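Brinside Kitchens Forum > Work & Workplaces > Automation in the wash-up: how has it gone for you?

plonge_and_prejudice
Evening all. Long-time reader, and I've put this off for weeks, so put the kettle on. I look after the wash-up at a staff canteen (we do roughly 400 covers at lunch, more when there's pie) and since March we've been getting ready for a robot arm at the sinks. It's a Pirnow, one arm on a rail, and it will do the scraping and racking while my lot do pans, glasses and everything else. Before it comes we've been going through the simulated kitchen with the installers, placing plates and bowls and watching what the arm does about them. I went in expecting to hate it and I've ended up rather fond of the thing, but I do have worries, mostly to do with people.

There are 4 of us on the section. The installers keep asking very sensible questions that none of us had ever thought about, like what counts as finished with. A plate left by the sink with food on it, is that for scraping, or has someone put it down to answer the phone? We know because we know each other. The arm has to be told.

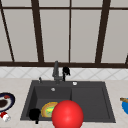 My oldest hand, Teófilo Ccori, has been washing up for 20 years and he spent a whole afternoon with them explaining how he decides, and I don't think anyone had ever asked him before. He came out of it quite pink and pleased! But then on the bus home he asked me whether he'd just taught it his job, and I didn't have a good answer. Has anybody been through this? What did your people end up doing?

rack_em_high
Welcome out of the shadows! We've had a Rernaner arm for over a year at a hospital kitchen. Short version: no jobs went, but the jobs changed, and not everyone liked the change. Backs and hands are much better. The chatting has gone, though. It used to be two people side by side at the sinks and now it's one person and the arm, and you can't have a moan about the football with an arm. I'd sort that out on the rota before day one if I were you.

Londoño
Sorry to be the grump, but "no jobs went" usually means nobody was replaced when they left. Ours was sold to us as help with the heavy end and then the evening shift went from three to two. Get the staffing in writing. I mean it kindly.

rack_em_high
Fair point, Londoño, and I should own up that one of ours retired and the post is still "under review". I'd still rather have the arm than not.

T_Valderrama
Teófilo Valderrama here, I do installs for a living (another firm, nothing to do with the Pirnow people), so take this with whatever salt you like. The simulated stage is the cheapest time for your staff to be fussy. We ran 1,330 trial pick-ups for one site before anything was bolted down, and the best changes all came from the washers-up. Wrong height, wrong side, plates left where no sane person would leave them. Ask to have the awkward cases put in. And on Mr Ccori's question, I'd ask for his time on it to be paid at a trainer's rate, as that's the work he was doing.

plonge_and_prejudice
Oh, that's a lovely thought about the trainer's rate, thank you, I'm taking it straight upstairs. And Londoño, not grumpy at all, I've asked for the numbers on paper and been told "of course" in the sort of voice that means I shall be asking again.

We did get some awkward cases put in after reading this. Food still standing up on the plate, things left out on the worktop past the sink, that sort of muddle, which is what one o'clock looks like with us.
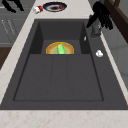
One of our trial set-ups: a plate in the far end of the sink, another out on the worktop with a can beside it.

Teófilo wants the worktop plate left alone unless a person has moved it to the sink. The installers would prefer the arm to fetch it. I'm with Teófilo, but the youngest on the section says let it fetch, she's sick of fetching, so we're split down the middle and there's been a fair bit of muttering over the tea.

Londoño
With Teófilo. Once it fetches, somebody's going to lose half a sandwich.

rack_em_high
With the youngest! Ours fetches from a marked strip and leaves the rest of the worktop alone. Bit of tape, job done. Took a fortnight for people to stop putting their mugs on it.

plonge_and_prejudice
Tape! I'll try that on them tomorrow morning and report back.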